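4. Gallery Length and Time to Selection

4.1 Records used

The selection records come from 343 client galleries published by portrait and wedding studios in and near Zurkthorpe. All of the studios used the Clesov proofing system, which stores the time at which a gallery is opened, the time at which each picture is marked or unmarked, and the time at which the client submits a final list. A gallery was kept in the set only if it ended in a submitted list. Galleries closed by the studio, and galleries in which the studio made the selection for the client, were removed before any of the figures below were worked out. The last export was made in December 2018.

For each gallery we took three quantities: the number of pictures shown, the number of pictures marked at any time, and the number in the final list. Time to selection is the interval between first opening and submission. It is elapsed time and includes days on which the gallery was not opened at all. We considered using only the time spent with the gallery open, but a browser window left open overnight cannot be told apart from one that is being looked at, and the shorter measure turned out to be the noisier of the two.

Studios differ in how they prepare a gallery. Some publish every picture that is in focus and properly exposed. Others make a first cut and remove near duplicates, so that the client sees one picture from each group. We refer to these as open and reduced galleries. The label was assigned from the studio's own written workflow, which each studio supplied when it joined the study, and it was not changed when a single gallery departed from that workflow.

4.2 Treatment of near duplicates

Two pictures were treated as near duplicates if they were taken within 8 seconds of each other, showed the same people, and differed only in expression or in small changes of pose. The time limit was applied by script, and the other two conditions were judged by eye. Ayten Demirtaş and a second reader worked through the groups separately and then compared their lists. Most disagreements concerned dance floor pictures, where people enter and leave between one exposure and the next. These were settled in favor of the smaller group.

The time limit needs a comment. A longer limit merges pictures that clients clearly regard as different, such as the moment before and the moment after a toast. A shorter one splits bursts made with a slow flash, and it does so unevenly, as recycling times vary between units and with the state of the batteries. The limit used here is the one proposed in Demirtaş's earlier work on family sessions. We did not tune it to the present data.

Pictures without people — table settings, rings, shoes, the empty room — were grouped by subject alone. Clients seldom mark more than one picture from such a group, and the grouping has little effect on the results.

Figure 2. Gray-blue cloth garment held between two black hand-held grippers, with an olive-green woven basket.

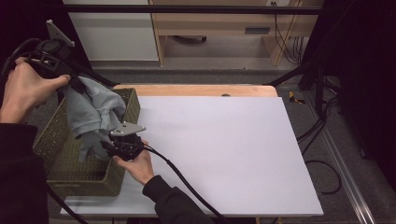

4.3 Results for open and reduced galleries

Clients given a reduced gallery submitted sooner than clients given an open one. The difference holds for weddings and for family portraits when these are treated separately, and it holds when the longest galleries are left out. It is larger for weddings. The final lists, by contrast, were close to the same length in both conditions. A client who has agreed to an album with 36 pictures tends to submit a list near that length whatever the size of the gallery behind it.

The extra time in open galleries is spent mostly on reversals. A reversal is counted when a picture is marked, unmarked, and replaced by another picture from the same group. In reduced galleries a reversal in this sense cannot occur inside a group, and the few replacements we found were between pictures of different subjects. In open galleries reversals were common and came late, often in the last session before submission. Many were undone in that same session, so that the list returned to where it had been.

We also looked at whether two people were choosing. Clesov allows a gallery to be shared under a second login, and a part of the wedding galleries had been shared in this way. Shared galleries took longer in both conditions. The added time was greater for open galleries, where the two logins frequently marked different members of the same group. It should be kept in mind that couples may also choose together under one login, and the records do not show this.

Season had a visible effect. Galleries published in February moved faster than those published in the main wedding months, most likely a matter of studio workload, as reminders go out more promptly when there are fewer jobs on hand. Leaving these galleries out did not change the direction of any result.

Figure 3. White tabletop from a low angle, with two black gripper fingers.

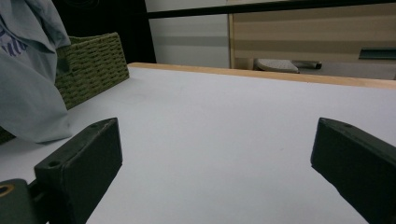 The position of a picture in the gallery mattered less than expected. Pictures near the beginning were marked more often than those near the end, but the same pictures were also unmarked more often, and in the final lists the advantage of the early positions was small. Studios that placed their own favorites first did not obtain a clear gain from doing so. Chronological order, the default in Clesov, gave slightly fewer reversals than manual order. A possible reading is that a client who knows the order of the day can find a picture again without scrolling through the whole set.

4.4 Effect on the print order

A subset of the studios sent their album and print orders to a single lab, Lidura, and for these we could match the submitted list to the order that was finally produced. Changes after submission were more frequent for open galleries. The usual change was a swap within a near duplicate group, requested after the client had seen the page layout. Such a swap costs the lab nothing if it arrives before the pages are released, but the studio must export the layout again, check the crop, and obtain a new approval.

Crop was a frequent cause in its own right. A picture chosen at full size may lose a hand or the edge of a veil when it is fitted to a square page, and another picture from the group may then fit better. Studios that kept the unpublished members of each group on hand were able to offer one at this stage. Those that had deleted them could only change the page. The records do not separate swaps proposed by the studio from swaps requested by the client, and both are included in the counts used in Section 5.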